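Cuadernos de tecnología para primaria. Ficha 9
Los robots que ordenan la ropa en una lavandería

Qué es automatizar

Automatizar una tarea significa encargar a una máquina los pasos que antes hacía una persona. La tarea sigue siendo la misma. Cambia quién la ejecuta y cambia también el trabajo de la persona que estaba allí, que pasa a ocuparse de otras cosas: preparar, vigilar, corregir y reparar.

En esta ficha se estudia un lugar de trabajo concreto, la lavandería Hinrichs, en Grostano. La lavandería recibe ropa y calzado de casa de varias residencias y hoteles pequeños. Cada día entran 600 piezas. Antes de lavarlas hay que clasificarlas, y después de lavarlas hay que devolver cada pieza a su sitio. Hasta hace poco, todo eso se hacía a mano.

El puesto de clasificación

El puesto automático se llama Oto. Lo montó la empresa Skisari y tiene 2 brazos. Cada brazo es una cadena de piezas rígidas unidas por articulaciones, como el brazo de una persona está formado por huesos unidos por el hombro, el codo y la muñeca. En cada articulación hay un motor. El motor hace girar la pieza siguiente, y la suma de todos los giros lleva la punta del brazo al punto deseado.

En la punta está la pinza. Tiene dedos que se abren y se cierran. Una mano humana tiene cinco dedos y muchas articulaciones pequeñas; la pinza hace un solo movimiento, abrir y cerrar, y con él tiene que resolverlo casi todo.

Cerca de la pinza va una cámara pequeña. La imagen de la cámara llega a un ordenador, y el ordenador busca en ella bordes, colores y formas. Cuando los dedos están abiertos, tienen entre ellos un espacio libre. El ordenador debe colocar el objeto dentro de ese espacio antes de dar la orden de cerrar.

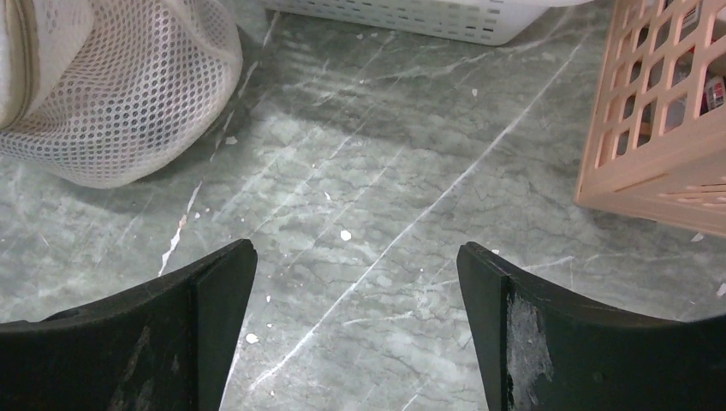
El trabajo de Oto se divide en pasos cortos. Primero localiza el objeto. Después calcula por dónde cogerlo. Luego baja la pinza, cierra los dedos, sube y se desplaza hasta el recipiente que corresponde. Por último abre los dedos. Si uno de los pasos falla, el robot se detiene o vuelve a intentarlo desde el principio.

Para una persona, estos pasos ocurren casi sin pensar. Si alguien te pide que guardes un calcetín en un cajón, no calculas la altura de tu mano. El robot sí tiene que calcularla, y por eso al principio es lento. En el mes de abril en que se instaló, Oto clasificaba 60 piezas por turno. Una trabajadora con experiencia hacía ese mismo número antes de la primera pausa.

Objetos rígidos y objetos blandos

Una cesta de plástico es un objeto rígido. Conserva su forma cuando se empuja y también cuando se levanta. Si el ordenador conoce su forma, puede prever dónde estará cada borde.

Una bolsa de red para lavar es un objeto blando. Se dobla, se hincha y se arruga, y tiene una forma diferente cada vez que se deja sobre la superficie. Los ingenieros llaman a estos objetos «deformables». Son los más difíciles para un robot, porque la forma cambia en el mismo momento en que los dedos los tocan.

La solución habitual consiste en buscar una zona más firme que el resto. En una bolsa de red, esa zona es la cremallera: la cinta cosida tiene más cuerpo que la malla. Si la pinza se cierra sobre la cinta, la tela se pliega a los lados.
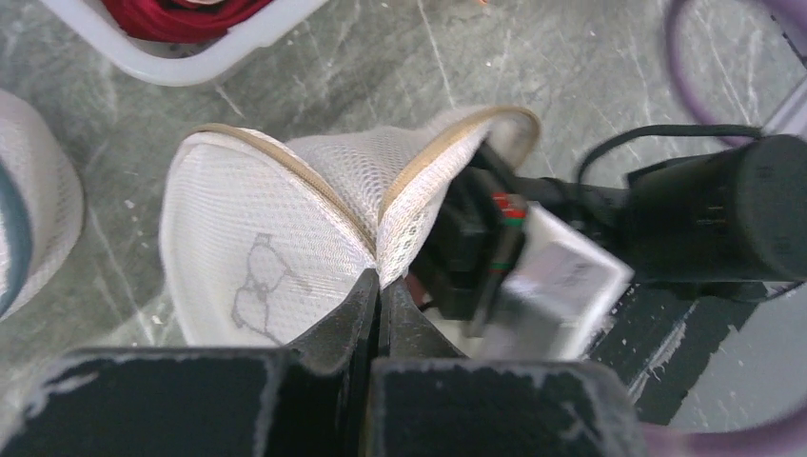

También importa la fuerza. Si los dedos aprietan poco, la tela resbala. Si aprietan mucho, la malla puede romperse. El valor correcto se busca haciendo pruebas con telas distintas y se anota en una tabla. La tabla de la lavandería Hinrichs la mantiene Ilse Pfeiffer, encargada del puesto.

Qué hace ahora la persona encargada

Ilse Pfeiffer clasificaba ropa a mano antes de que llegara Oto. Al final del turno le dolían los hombros y las muñecas, porque repetía el mismo gesto cientos de veces. Ahora hace otras tareas:

Prepara el puesto al empezar. Coloca los recipientes en su posición y comprueba que los cables no se enganchan con los brazos.
Decide qué piezas pasan al robot y cuáles no. Las prendas muy delicadas siguen haciéndose a mano.
Mira la pantalla y corrige los errores. Si el robot confunde una pieza, ella indica cuál era la respuesta correcta.
Limpia las pinzas y revisa el desgaste. Los dedos se rayan con el uso.
Detiene la máquina con el botón rojo antes de meter las manos en la zona de trabajo.

La última norma no tiene excepciones. Un brazo robótico puede moverse sin avisar y no siente que ha tocado a alguien si no lleva un sensor para eso.

Algunas tareas nuevas exigen estudiar. Ilse hizo un curso de 9 semanas para aprender a leer los mensajes del ordenador y a cambiar los valores de la tabla. Dos de sus compañeros prefirieron no hacerlo y pasaron a planchado y a reparto. En la lavandería se habló bastante de este asunto, y no todos opinaban lo mismo. Unos estaban contentos de dejar un trabajo que cansaba el cuerpo. Otros decían que mirar una pantalla durante horas cansa de otra manera, y que antes podían conversar mientras clasificaban.

Dos brazos que trabajan juntos

Con un solo brazo se puede coger y soltar. Con dos brazos se puede hacer algo más: acercarse al mismo objeto desde lados opuestos. Así es posible sujetar por un lado y tirar por el otro, o girar un objeto entre las dos pinzas.

El calzado de casa es un buen ejemplo. Una zapatilla tiene suela, interior y bordes, y no se coge igual si está de pie que si está inclinada. Además, hay que reunir cada zapatilla con su pareja. El ordenador compara el color y el dibujo, y las que no coinciden se dejan aparte para que las revise la encargada.
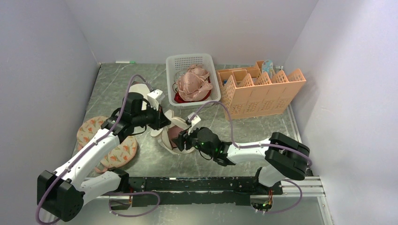
Los dos brazos comparten el mismo espacio y podrían chocar. Para evitarlo, el programa calcula los dos recorridos a la vez. Si se cruzan, uno de los brazos espera. En la lavandería llaman a esto «ceder el paso», igual que en la calle.

Lo que el robot no sabe

Oto no sabe para qué sirve una zapatilla. No sabe que alguien la echará en falta si se pierde. Trabaja con formas, colores y distancias, y aplica las reglas que le han dado. Si aparece un objeto que no está en su lista, por ejemplo un juguete olvidado dentro de una bolsa, no puede decidir qué hacer con él. Lo deja y enciende un aviso en la pantalla. Una persona lo mira y decide.

Palabras de esta ficha

Articulación: unión entre dos piezas que permite el giro.
Pinza: parte final del brazo, con dedos que se abren y se cierran.
Deformable: que cambia de forma al tocarlo o levantarlo.
Sensor: aparato que mide algo, como la luz, la distancia o la fuerza.
Turno: horas seguidas que trabaja un grupo de personas.

Actividad para hacer en casa

Coge un calcetín usando solo el pulgar y el índice de una mano. Intenta meterlo en una caja con un ojo cerrado. Repite la prueba con una caja de cerillas vacía – es un objeto rígido – y anota cuál de los dos te ha costado más. Después dibuja el calcetín y marca con una cruz el punto por donde lo has cogido.

Ficha revisada el 18 de marzo de 2024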